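The Bottom of the Bag

I have a tote bag that I carry everywhere and empty never. It was a gift from Araceli Salcedo, who gave it to me in June with the remark that it would "hold everything," and I'm afraid I took that as an instruction.

For a while I told myself the weight was the laptop. Then I went a whole week without the laptop and my shoulder felt exactly the same. So this week I tipped the lot out. I did it in the bedroom at first, on the lilac sheet, with the dresser looking on, because a bed is forgiving about crumbs and I suspected there would be crumbs.

My rule, borrowed from Mahnaz Kordestani (she once moved to Varkville with two suitcases and has been insufferable about it ever since), is that you pick up each thing and say out loud what it is for. If you can't, it goes. I got stuck almost immediately. I would like to say I got stuck on something sentimental, but it was packaging.
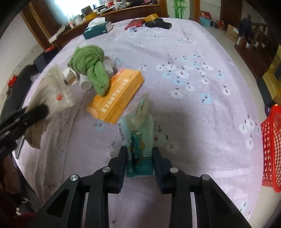

I am a person who keeps packets. I keep a packet with one thing left in it, and I keep a packet with nothing left in it, on the grounds that I might want to know what it was called. A good part of my life is now in packets whose names I can't read, thanks to the grocery in Pirnmont where I do my wandering. I shop there by color. Teal is nice. Orange is cheerful. I don't read Chinese, so every purchase is a small act of faith, and I get home and send a photo to Yasaman Tehrani, who doesn't read it either but has a translation app and strong opinions.

Then there's the green towel. It's a plush thing, far too fluffy for its job, and I couldn't tell you what its job is. I tie it in a knot so it takes up less room. Knotted, it takes up the same room in a different shape. Mahnaz's rule was very clear here. I held it up and said "this is a towel" and that was all I had, and I put it back with the other things I was keeping, which by then was most of them.

Deepak Dixit, who reads this blog mainly to correct it, will want to know about the sorting system. There was one! Left side of the heap for things that get used, right side for things that get thrown out, and a middle for things I needed to think about. The middle did very well.

I also tried the whole business on the big table, the one with the lavender cloth with the little sprigs and blossoms all over it. I'd recommend a plain surface if you have one. Against a print like that, everything looks as though it has been arranged for company, and it's hard to be ruthless with a box that is sitting among flowers.
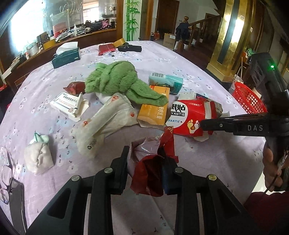 Empty wrappers I can now report on with some authority. A crumpled wrapper is a lot more persuasive than a flat one, because it looks as if there could be something in there. So you check. You check again when you meet it on the way back from the trash. I have been checking the same sort of wrapper for years, and my lifetime haul is one cough drop.

Anything with "yantie" on it stays. Those are the eye patches, and I bought them in the belief that they would make me look as though I sleep. I haven't put one on yet. I'm saving them for an occasion, though I'm not sure what occasion calls for looking rested, and by the time it comes around I'll probably need more than a patch.

Final accounting, for Deepak. The bag is lighter by nearly 300 grams on the kitchen scale, and I will admit that a good share of that was receipts. One of them was for 104 dollars and I have no memory of it whatsoever. The towel is back in, knotted. Araceli is coming by next week and I'd like her to see the bag looking roomy, so the middle pile is in a drawer of the dresser for now.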